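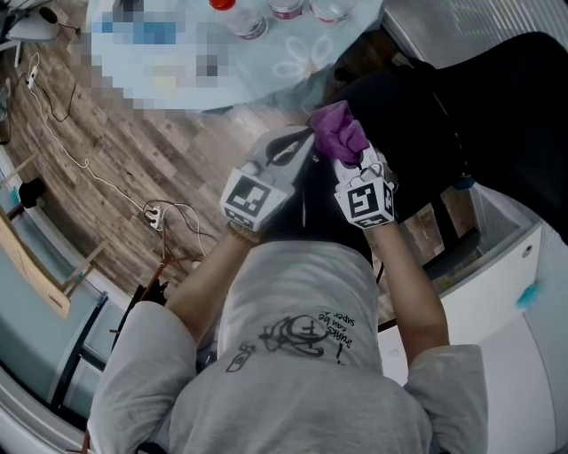

Home | Workshop | Features | Reviews | Back issues

The long road to a robot that tidies up

By Giorgia Marino
October

Raffaele Amato has been building a household robot for long enough that his household has stopped asking when it will be ready. The machine is called Sillero. It has one and a half arms, a base that used to belong to a tea trolley, and a firm grasp of almost nothing.

"The arms were the easy bit," he tells me, moving a box of motor brackets so I can sit down. "I thought they were the hard bit. I spent two winters on the arms."

The hard bit is cloth. A mug stays mug-shaped when you pick it up. A cloth becomes another object each time it is touched, and a bag is worse, being a cloth with opinions about straps. Sillero's first go at a tea towel, which I have been shown on a phone, lasts 50 seconds and ends with the towel under a wheel.

So for now Amato and three friends are doing the housework themselves, in gloves. The gloves are white, with a square black-and-white marker fixed to each hand so that software can tell where the hand is and which way it's pointing. You put them on, along with a camera at head height, and you go about some dull job while the computer takes notes. Later the notes are used to teach Sillero what a sensible pair of hands might have done.

The markers were Dineo Le Roux's idea. She had used printed ones to line up panels on a plywood canoe, and saw no reason why a wrist should be harder than a canoe. It was. The first set were paper, stuck down with tape, and curled as soon as anybody warmed up. The next were too shiny, and vanished whenever the sun came round. The present version is a stiff, blocky affair that catches on sleeves, and everyone has learned to put their jumper on first.

A recording is called a "go". The group has 2,121 of them, kept on a pair of drives labelled in Le Roux's capitals, and of the last batch they threw out 138. Most of those were lost because one hand had wandered in front of the other. People, it seems, are forever crossing their hands. They also scratch their noses, which Sillero would cheerfully learn to do, given a nose.

Gianni Sartori looks after the part where the numbers turn into movement. His program is called Telska and lives on an old desktop machine that hums in B flat. He is not a man to oversell. I asked what Sillero had learned so far from all this folding, stuffing and wiping, and he thought about it for a while.

"It approaches the cloth with more confidence," he said.

Brijesh Joshi, who paid for the motors and therefore feels entitled to ask, would like it to leave with the cloth as well. He has drawn up a list of tasks in order of difficulty. Picking up a sock is first. Packing a bag is near the bottom, just above the duvet cover, which Joshi put in as a joke and Amato has taken as a challenge.

I had a try with the gloves before I left. They are snugger than they look, and I became painfully aware of my own thumbs. My task was to fold a pillowcase – I have folded hundreds – and I did it as if defusing it. Le Roux watched the playback and said it was usable, though she wanted me to go again and breathe this time.

The second arm should be finished by spring. Amato has already cleared a drawer for the socks.

Contact us | Copyright Plosora Magazine | Back to top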